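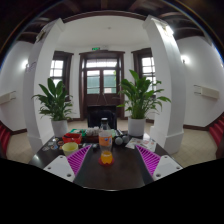
Unit 3. Closing on a Soft Bottle

Course notes for the hand-held gripper build, Medina shared workshop
Prepared by Saturnino Cuesta, revised 23rd March

In the first two units you printed the plates and mounted the ribbed fingers. Now we will use the tool on a real object. We work with a plastic drink bottle which is only partly full, because such a bottle is light and its wall bends easily.

Before you begin, open the gripper completely and check that both fingers are at the same height. If one finger is higher, loosen the screws of this plate, correct it and tighten again. Please do not bend the ribs by hand.

3.1 Approach
Bring the tool to the bottle slowly, with one finger on each side. Keep the bottle between the two fingertips. The cups and other things on the table can stay where they are, but the fingers must not push them.

3.2 Closing
Press until both fingers touch the bottle, then a little more. The ribs should follow the form of the wall. When you see that the wall goes inside, you are pressing too strong.
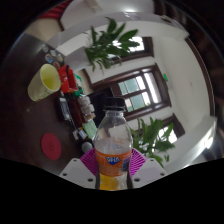

Figure 3.1. Both fingers on the bottle, label side to the camera.

3.3 Recording
Write each attempt in your notebook, also the bad ones. We need 20 attempts from every pair. Lindalva Evangelista will collect the notebooks and add them to the Skustosmont table, where we have 200 attempts from the July group.

Homework: read again the part about finger stiffness in Unit 2, and bring one spare finger to the next meeting.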